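Fleury council wants another 154 cameras, and wants you not to ask about the first lot

The town council in Fleury voted in November to more than double its camera network, and the people who pushed it through are already calling it a victory for public safety. Maybe. The vote was close enough that a change of 2 votes would have sunk it, and the debate was over before most residents had finished dinner.

Deputy mayor Gilles Courtois told the chamber that the town "cannot wait for Paris to protect it." It's a good line. He has used it before, when the council bought its first cameras five years ago. Asked by opposition member Lucienne Vasseur how many arrests had come out of that system, he said the figures were being prepared. They were being prepared last spring, too.

The new contract goes to Cudance, which will also run the software that decides what counts as suspicious behavior. What does count? The council was handed a summary six pages long, and Vasseur says the word "suspicious" isn't defined on any of them.
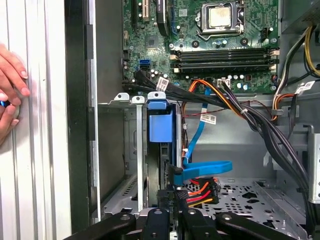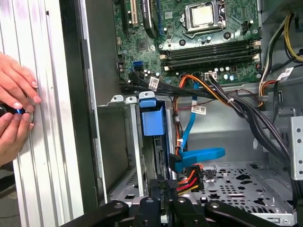

Open desktop towers, with the processor socket and memory slots in view.

Supporters say anybody worried about privacy is soft on crime. Critics say anybody who backs the plan wants a police state. Neither side seems very interested in whether the cameras work, which you'd think would come up before the money was spent.

Eugénie Jacquet, who runs a bakery near the station and has been robbed twice, said she would take the cameras if they came with an officer. "I have one outside my door now," she said. "It watched both times." The town's night patrol was cut last year and there is no plan to bring it back.

Courtois's office promised that an outside review will be published once the system is running. It did not say who would write it, or whether the cameras would come down if the review was bad. Vasseur has asked for both answers in writing before the first payment is made.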